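Dramilau desktop teardown notes: README

Hi! I'm Jessie MacBrayne and I look after this folder. It's a pile of notes, part lists and one picture to do with opening up old office desktops, cleaning them out and putting them back together so that somebody can use them again. If you came here from the Mallville repair group page, welcome, you're in the right place. If you were after the laptop notes, those live in a different folder and Ernő Vass is the one to bug about them.

Last updated December 2020

What's in here

notes.txt is the big one. It's everything I've typed up with the side panel off and a mug of tea next to me, so the spelling wanders. I clean it up now and then but I don't promise anything.

parts.csv has one line per part: what it is, which machine it came out of, what shape it's in, and where it went. There are 4,000 lines in it, and yes, plenty of those are screws. I log screws by the bag, so a bag is a line.

words.txt is a list of what people call things. I started it after Ikhsan Liew and I spent a whole evening talking past each other over "tray," "sled," "caddy" and "rail" (we meant the same bit of plastic). In parts.csv it's always caddy. Please stick with that if you send me lines!

photos/ holds the one picture further down.

How the columns work

machine is my own number for the desktop, 1 to 100. I don't use the maker's serial number, and I strip those out of anything people send in.

part is a plain word from words.txt, so drive, caddy, cage, fan, memory, power supply, board, card, cable, screw bag, panel.

state is good, iffy, dead or unknown. Unknown is fine! I would much rather have an unknown than a guess. "Iffy" covers cracked clips, fans that rattle, and cables where the little latch has snapped off.

went_to is back in, shelf, swapped or recycled. If a drive went back in the same machine it's "back in" even if it sat on my shelf for a month first.

comment is free text and it's where the good stuff is. Catarina Baptista writes the best ones. Search for her initials, CB.

The order I work in

I lay the tower on its side, take the side panel off and stop for a minute to look at how the cables run. Then I write down which slots have something in them and which don't. Memory comes out early with me, then drives, then any cards. I leave the processor alone unless I've got a real reason to touch it, and I never open a power supply. Please don't send me lines about the inside of a power supply.

Going back in it's the same list flipped around, so the drives go in before the memory. A couple of people have told me that's backwards. It suits my hands and I'm keeping it.

About hard drives and caddies

This is the part I get the most mail about, so it gets its own bit. In the desktops I see most, a 3.5-inch drive clips into a plastic caddy and the whole thing goes into the bay together. The plastic gets stiff with age. I flex the rails a tiny bit before I try to fit a drive, and if I hear a creak it goes down as iffy.

Keep the caddy with the machine it came out of. They look alike and they are not alike, and I have a shoebox full of odd ones to show for it. If you need one, write to me, I'd love to see that box get lighter.
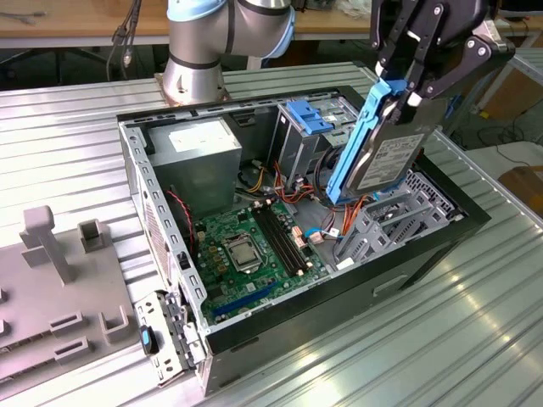 Drive in its blue caddy, on its way down to the right-hand bay. Memory slots still empty.

Things that are wrong or missing

Machines 17 and up have proper comments. The ones before that are pretty thin, I was still figuring out what I wanted to write down.

Cable lines are a mess. I changed my mind on whether a fan cable counts as part of the fan (it does now) and I haven't gone back over the old ones.

The Vekard batch has no went_to values at all. Ilona Vörös has the paper sheets and she's typing them in as she gets time.

Using it

Take it, copy it, fix it, print it out and get thermal paste on it. A mention would be nice but I won't chase you. If you find a mistake, send me the machine number and the line and I'll sort it out. New lines are very welcome too, just use the same columns and put your initials at the end of the comment.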